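**Cilstead Automation Practice Group — notes on simulated workcells**

**1/13** We are posting the working text of our good practice guidance for simulated robot cells in short parts. Comments are welcome until the end of June. The drafting lead is Melina Margaritis.

**2/13** The guidance covers single-arm cells used for rehearsal, operator training and acceptance checks. It does not replace a risk assessment of the physical cell. A task that has run cleanly in simulation must still be commissioned on the floor, at reduced speed, with a competent person present.

**3/13** Clause 1, scene register. Every object placed in a simulated cell is to be entered in a register, with its source file, its dimensions and the name of the person who approved it. The Dillov reference library now holds 341 entries. Objects from outside the library are permitted if they are registered in the same way.

**4/13** Clause 2, viewpoints. Each recorded run should include at least one view that shows the fingers and one that shows the body of the arm. Reviewers have too often been asked to sign off a grasp they could not see.

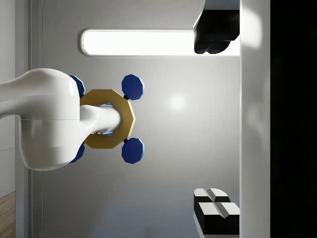 **5/13** Clause 2 also asks that views be kept at fixed positions for the length of a test series. If a view is moved, the series is restarted under a new number. Akash Yadav has drafted the numbering scheme, and it will be circulated with the annexes.

**6/13** Clause 3, lighting. Glossy surfaces and bright panels are to be left in. Several respondents proposed a flat, even light for all acceptance runs. We do not support this. Real workshops have glare and shadow, and a vision system should be assessed with both.

**7/13** Clause 4, run counts. The minimum for an acceptance series is 850 runs for each task. Failed runs are counted and kept. Deleting a failed run voids the series — there is no provision for discretion on this point.

**8/13** Clause 5, everyday objects. Household and grocery items may be used in place of production parts at the training stage. They vary in shape and colour, and trainees recognise them without a drawing. The register entry must state that the item is a stand-in.
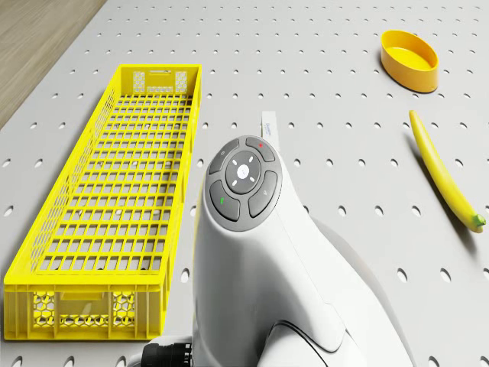

**9/13** Clause 6, clearances. The keep-out distance between the arm and any container wall is to be written into the task file before the first run. Umut Gezer has asked whether open-mesh containers should be treated as solid for this purpose. Our present answer is yes, and the collision model should be set accordingly.

**10/13** Clause 7, change control. Any change to the arm model, the fingers or the table surface requires a fresh sign-off. A change of colour alone requires a note in the log.

**11/13** Clause 8, records. Logs and recorded views are to be stored together for 8 years, in a format that can be opened without the original simulator licence. Papadakis and Buron have both agreed to trial this clause.

**12/13** Two matters remain open: who signs when the supplier also built the scene, and how friction values should be justified. Fotis Chrysikopoulos is collecting written views on the first, Rafail Panagiotou on the second.

**13/13** Please quote the clause number in your reply. Comments on the wording of definitions should be held over until the annexes are out.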